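Speaker notes: Return-to-work planning after extended leave
Delivered by Bhavana Iyer, People and Workplace Relations, Herkstead
Session length: 14 minutes, plus questions

Opening
Thank the organisers and acknowledge colleagues from Tundside and Nijs. State the scope at once: this session concerns employees returning after parental, carer's or long-term medical leave. It does not address workers' compensation claims, which follow a separate process and were dealt with by Wim Lambrechts this morning.

Slide 2 — The present position
Our review covered 134 returns to work across the organisation. The review was conducted by Femke Verbeke from file records and line manager interviews. The most frequent finding was the absence of a written plan before the employee's first day back. In many files the only correspondence was the payroll notice.
Pause. Ask the room who holds responsibility for the plan in their own workplace. Expect differing answers.

Slide 3 — Who does what
The line manager owns the plan. Human Resources provides the template, checks entitlements and keeps the signed copy. The employee is consulted and may bring a support person to any meeting.
Emphasise that a medical certificate sets out capacity. It is not an invitation to enquire into diagnosis. Refer questions of this kind to Ruben Brouwer before the meeting takes place.

Slide 4 — Timing
First contact is made at least three weeks before the expected return date, unless the employee has asked for a different arrangement. Contact during leave should follow the preferences recorded on the departure form. If no preference was recorded, write once and wait for a reply.
Graduated hours: confirm in writing the hours for each fortnight, the effect on leave accrual, and the date on which the arrangement will be reviewed. Verbal agreements made in the corridor have caused most of our disputes — including the Herer matter, which may be mentioned in general terms only.

Slide 5 — Flexible work requests
A request for flexible hours is often lodged at the same time as the return. Treat it as a separate request with its own written response. A refusal must give reasons and must be seen by Josefien Van Rooij before it is sent.

Slide 6 — The first month back
Schedule two short meetings. Cover workload, system access, changes in reporting lines and any training missed. Performance objectives are to be adjusted pro rata; several managers had carried over the full-year targets unaltered.

Slide 7 — Close
Restate the three items required on file: the written plan, the confirmation of hours and the note of the review meeting. The revised template takes effect in October. Take questions from the floor, then hand back to the chair.
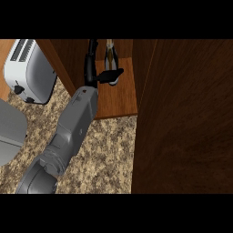
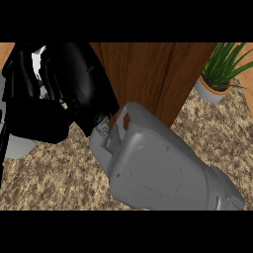 Robot arms in simulation: at a cabinet shelf (first) and with a grey container on carpet (second).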